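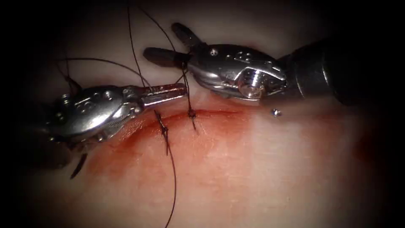 Stitching practice: does any of it carry over to real tissue?

Board: Wounds and closure
Started 12/04/2024

crosshatch_kid
Just back from the Udidcombe closure weekend and I'm not convinced. We spent most of the first day putting simple interrupted stitches into silicone pads and everyone's line looked lovely by teatime. Then they gave us pork belly and mine went to pieces. Edges rolling under, knots sitting on top of the wound, one stitch so tight it had a little white ring round it. The tutor said the pads "build the foundation". Do they? I paid £258 for that weekend and I could have bought a lot of pork.

mattress_vertical
Pads are fine for learning to hold the needle and tie a square knot without looking at your hands. I'd stop there. Silicone doesn't swell, doesn't slide and doesn't tear the way the real stuff does, so you can haul on it as hard as you like and it still looks neat. You go home thinking your tension is good.

plainGut
Disagree with both of you a bit. I've watched plenty of people start straight on pig skin and learn nothing except how to bend needles. Pig skin is tough. It isn't much like a thin forearm either.

crosshatch_kid
Fair, but at least it's wet and it moves. The pad was like sewing a mouse mat.

plainGut
Which pad was it? The Sanen ones are very hard. The softer two-layer Trorklow is nearer the mark, though at £60 for something that's full of holes in a fortnight I'm not going to tell anyone to rush out.

crosshatch_kid
Trorklow at the weekend, I think. Blue tray. Mine had been used by other people and the cuts already gaped, so you were pulling shut something that didn't want to shut.

thirdthrow
Gaping is good practice! Real wounds gape. My grumble with the pads is the opposite, the fresh ones lie so flat that your needle can go in at any old angle and the edges still meet. In at ninety degrees, follow the curve, out the same distance the other side, same depth. If the pad lets you get away with a shallow bite you'll take shallow bites for ever.

mattress_vertical
Agree with all of that. And a slightly raised line at the end is what you want on skin. People see a ridge and think they've made a mess, then they flatten it by pulling harder, and a few weeks on it's a dip.

slowhands
Can I ask a beginner's question. How raised is slightly? The handout I was given says "gentle eversion" and leaves it there.

mattress_vertical
Edges touching and just lifting. If you can see a proper crest with the deep part not meeting, it's too much. I don't know of a figure and I'd be suspicious of anyone who gave you one.

needlepark
I'll be the miserable one. Has anyone here seen decent evidence that hours on a pad make a better scar? The Lappalainen leaflet that gets handed round says "244 closures" in big letters on the front, then it turns over to how confident the trainees felt. Feeling confident is not a closed wound. I felt very confident in January and had a line of knots come undone on me.

thirdthrow
What were you tying with?

needlepark
Monofilament. Three throws.

thirdthrow
Well, there you are. It's slippery and it remembers the packet. More throws, lay them flat, and leave the ends long enough to get hold of later.

needlepark
I know that now. My point is the pad didn't teach me, because the pad never pulled back.

plainGut
No, but a person should have. Whoever ran your session should have tugged on every knot. That's a teaching problem and you're blaming the silicone.

needlepark
I'm blaming whoever sells the silicone as if it were the teaching.

slowhands
Another one from me, sorry. Continuous or interrupted to practise first? I've been told both.

crosshatch_kid
We were told interrupted. Then a different tutor said he never bothers with it on a long straight cut.

mattress_vertical
Interrupted first. You get one honest go at each stitch and if it's bad you cut it out and do it again. With a running stitch one slack loop spoils its neighbours and you can't tell which one started it.

thirdthrow
I'd start with interrupted too, but don't stay there for months. Following the thread and keeping it snug as you go is a skill of its own. And watch the tissue while you tighten. Half the people I've sat beside watch the knot.

plainGut
Seconded on watching the tissue. Stop when the edges meet. They'll swell by themselves afterwards, you don't need to get ahead of it.

crosshatch_kid
So is the answer pads for knots, pork for the rest?

plainGut
Pads for knots. Pork if you can get it with the skin on and you don't mind the smell. Chicken thigh for delicate handling, it rips the moment you're rough with it.

needlepark
Chicken is the only one of the three I'd defend. I did over 14 of them in a row once and you could see where I got tired.

slowhands
Do you take the skin off the thigh first or stitch it in place?

needlepark
In place. Cut through it, then close it. Don't freeze it beforehand, it goes to mush.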